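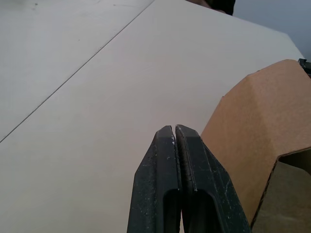
30/06/2021

Bench day. I finally did the big pale table, the one I've been walking past since November telling myself it was fine. It was not fine! There were smudges up at the one end, past the join, and a scatter of little dark dots that I had down as ink until I got a fingernail under one and it came off in a crumb. Old glue, I think, or whatever the glue turned into.

Warm water and a drop of dish soap first, wrung out hard so nothing sits in the seam. That got most of the haze. The dots wanted the plastic scraper, held nearly flat. Two of them left a faint ring and I stopped there, because last time I chased a ring I ended up with a shiny patch you could see from the door (still there, on the small table, if anyone wants to admire it).

The seam. I ran a straightedge across it in a few places and the two halves are closer to level than I expected, but the long ruler still rocks a tiny bit near the far edge. For cutting that's no bother. For gluing up the Ojo boxes it matters, and I lost a whole base to it last month - lovely square walls, bottom like a potato chip. So from now on glue-ups go on the near side of the join, all of them, and the other side is for cutting and for putting coffee down.

Tried wax in the gap to keep the dust out. Used the end of the Femum block, rubbed in, scraped flush, buffed with a sock. Looks decent. Will see if it lifts when somebody drags a cutting mat over it.

Now cardboard. We have the tan corrugated from Grulteo, 80 sheets, and I folded up a few trial pieces while the table dried. It scores nicely along the flutes and horribly across them. Going across, the outer liner wants to split unless you crease it twice, once light and once properly, with the bone folder and not the back of the knife. I know I said the back of the knife was quicker. It is quicker, and then you get a ragged corner that soaks up glue like bread.

Fold allowance: I'd been adding one thickness per bend and the lids came out tight. Went up to one and a half and the next lid slid on with a bit of a sigh, which is just what I wanted. Somebody please check that with a fresh blade, mine was tired by then and I don't trust my own lines.

Order arithmetic, so I don't do it again on the back of my hand. Ferero want 3,000 small boxes and we've promised 2,000 of them in the first lot. The flat blanks on the shelf come to 3,943 by the stock sheet, so we're covered with some to ruin, and I fully intend to ruin a few learning the new crease.

Things for next time:
New blades, the snap-off kind, wide.
Lid test with the fresh blade, both flute directions.
Put tape on the table edge where the glue side starts, so it doesn't depend on people reading this.
Rinse the sock.

Left the window open a crack for the wax smell. The scraper is in the jar with the pencils and the Femum block went back in its tin, what's left of it.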